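Peças por todo o lado

Confesso: comecei a arrumar os tijolos de encaixe cá de casa numa noite de fevereiro, às nove e meia, convencida de que às dez estava no sofá com um chá. Pois. À meia-noite ainda estava de joelhos no tapete, com um tijolo amarelo espetado no calcanhar e um saco da Geltus meio cheio ao lado.

São 1283 peças. Contei-as porque queria saber quantas caixas comprar (e porque sou teimosa, pronto). Vinham de duas caixas da Stornel, de um balde herdado e do fundo de todas as gavetas da sala.

A primeira ideia foi separar por tamanho. Ficou lindo durante 12 dias! Depois as crianças quiseram fazer um castelo vermelho e despejaram tudo outra vez no chão, à procura da cor certa. Elas pensam em cores, e eu andava a arrumar como quem arruma parafusos.

Passei então para as cores, com uns compartimentos abertos, baixinhos, daqueles em que a mão entra sem bater nas bordas. Nada de tampas. A tampa é inimiga da arrumação, digo-vos já, sobretudo quando se tem cinco anos e pressa para jantar.

E o truque que mais me ajudou foi levar tudo para a mesa, aos punhados. Espalha-se um bocadinho à frente das caixas, arruma-se, vem o punhado seguinte.

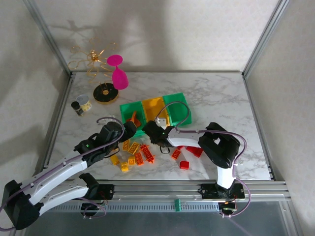 Com punhados pequenos, 15 minutos chegam para uma sessão, e ninguém amua. O laranja e o vermelho continuam a dar discussão cá em casa, sobretudo à luz do candeeiro, de maneira que acabaram por ir morar juntos. Já as rodas e as janelas foram para um frasco da Hattori que dantes tinha bolachas, e as bolachas ainda não têm sítio.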